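Filed under: house, grumbling
2021-10-09

My neighbor Emiko Sugawara sent me a link to the Tinby smart plug in September with the words "this will pay for itself." I have heard that phrase about a showerhead, a bread machine and a set of window films, so I went in with my arms folded.

The pitch goes like this. Your appliances sip power while they sit there doing nothing, and over a year it adds up to real money. The box promises savings of "up to" a figure so large that I would have to be running a bakery. "Up to" is doing a lot of work on that box. I can run up to a marathon.

So I borrowed a plug-in meter from Erasto Kashindye at work and went through the kitchen first.
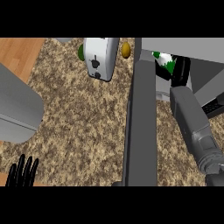 White toaster, granite counter.

The toaster drew nothing I could measure when idle. Neither did the kettle. A toaster with a mechanical lever is either on or off, and putting a smart plug on it means buying a gadget with its own radio that sips power all day. The Tinby people list toasters second in their table of "hidden offenders." I wrote and asked where the number came from. They sent me a coupon.

The one real offender was the old Skiltov stereo in the den, which pulled 11 watts while switched off. At my rates that's a bit of money over a year, and I fixed it by pulling the plug out of the wall. The cable box was bad too, but it takes so long to start up that I gave in and left it alone.

I don't doubt that some houses waste plenty. Erasto has a garage fridge from before either of us could drive, and I'd look there before I looked at any phone charger. But the sums in these ads always assume you own the worst version of everything and never turn any of it off.

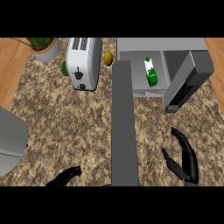 Is it worth unplugging the toaster when you're done with it?
For the electric bill, I wouldn't bother. Some people do it for safety, and I have no quarrel with that.

Emiko bought a four-pack anyway. She says the app has a nice graph. I've asked to see her bill in the spring, and she has changed the subject twice.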